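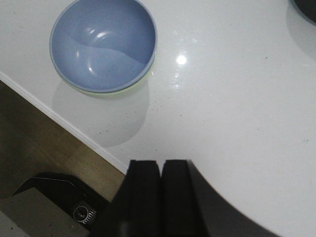 Premises checks > Kitchens and dining

Fokcombe Hall kitchen - monthly walk-round, October
By Sumeya Jemal, October
Last updated: October, 4.15 pm

Done with Donal Cullinane. Started late, key wouldn't turn. Same list as last time, comments where needed. OK = fine, ACT = needs doing, N/A = not looked at.

DOORS AND WAYS OUT
Front door opens fully from inside - OK
Back door - ACT. Sticks at the bottom, needs a shoulder. Donal to plane it before the lunch club is back.
Fire exit sign lit - OK
Corridor clear - ACT. Stacked chairs again. Moved them ourselves, but they will creep back.

FIRE
Extinguisher by cooker, pin and tag in place - OK
Fire blanket - OK, on its hook
Alarm test - OK, logged in the red book, page 112
Heat detector over hob - N/A, no ladder. Hamdia Negash is bringing one.

GAS AND ELECTRIC
Cooker shut-off turns freely - OK
Hob ring back left - ACT. Slow to light. Loltbridge called, job no. 866, waiting for a time. Card taped over the knob, please leave it there.
Sockets - OK except the double by the fridge, faceplate cracked. ACT. Do not use till changed.
Kettle lead - OK
Urn - lid catch loose. Still usable, two hands please. Storkevov do the part, Kalkidan Admasu has the catalogue.

COLD STORAGE
Fridge reading 3 degrees - OK
Freezer - OK but wants defrosting, door seal is icing up
Undated tubs - ACT. 2 binned. Label and date or it goes, this was in the last report as well.

WATER AND HANDWASHING
Hot tap at hand basin - OK, takes a while to run warm
Soap and paper towels - OK, last pack of towels so reorder
Drain under sink - slight smell. Poured a kettle down, look again next month.

SURFACES AND TABLEWARE
Worktops - OK
White table - ACT, light. Specks and smudges on the top, wants a proper wipe down before food goes out.
Bowls and plates - chipped or split ones go in the bin, not back on the shelf. Checked the shelf, OK.
Chopping boards - red one badly scored, replace. Lebrun order form is in the drawer.
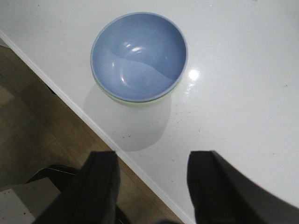 Blue bowl, white table.

FLOORS
Lino by the back door - ACT. Lifting at the corner, taped for now. Trip risk, needs glueing properly.
Wet floor sign - OK, found behind the boiler
Mop heads - replace both

FIRST AID
Box sealed and in date - OK
Blue plasters - low
Accident book - OK, nothing new entered. Hamdia Berhe says a scald from the urn was never writen up - please do it even if its small.

CARRIED OVER FROM LAST TIME
Extractor filter - still not cleaned. Kalkidan.
Window latch over sink - done
Bin store light - still out

Back door and cracked socket first, the rest by the next walk-round. Copy on the noticeboard, one to Hamdia B.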